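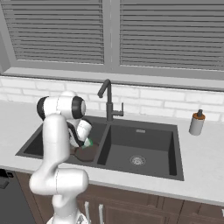

The fault that took up most of our visit to the Rafferty lab is a contact fault, and it exists in the simulator as well as on the hardware. Morag Rutherford, who runs the manipulation group, had the kitchen task loaded when we arrived. The arm has to place a small object into a bowl in a sink. With the gripper down in the left basin and the object held just over the brown bowl, the lower links pass very close to the front edge of the counter. That is the pose in which the trouble starts.

The planner, called Orel, checks each link against a simplified model of the kitchen. The countertop is stored as a flat box with square edges. The counter in the full model has a thick rounded front, and the two surfaces do not agree. In certain elbow positions Orel reports clearance while the physics engine reports contact. The arm then pushes against the counter, the joint controller raises its torque to hold the path, and the run ends in a protective stop or, on the older controller build, does not end at all.

The group logged 2749 simulated runs between the first report and our visit. Of these, 274 showed the contact. Most were short touches with no effect on the task. In 8 of them the torque limit was exceeded and no stop was issued. Those 8 are the reason the real arm has been locked out of the kitchen cell.

The missing stop was traced to Midel, the monitoring layer. Midel reads joint torque through a filter, and the filter window had been lengthened last May to cut down on false alarms. A slow press against a fixed surface passed through it as a change in payload. Rutherford replayed one of the logs for us with the old window and the new one. The old window tripped at once. The new one let the elbow joint climb past its limit for around five seconds.

Two changes are being tested. The first replaces the counter box with a mesh that follows the rounded edge, at some cost in planning time. The second gives Midel a separate, unfiltered limit which cannot be edited from the task files. I asked whether the second alone would be enough to unlock the cell. Rutherford said no, as the planner would still be sending the arm into the counter.

The cell itself was shown to us through the fence with the power isolated. The lockout tag is dated 2nd March and refers to fault report Idach-5, which remains open. We were told the mesh version needs a full repeat of the logged runs before anyone signs it off. Visitors who want the replay files can ask the lab for them, but the viewer only opens logs from the current build.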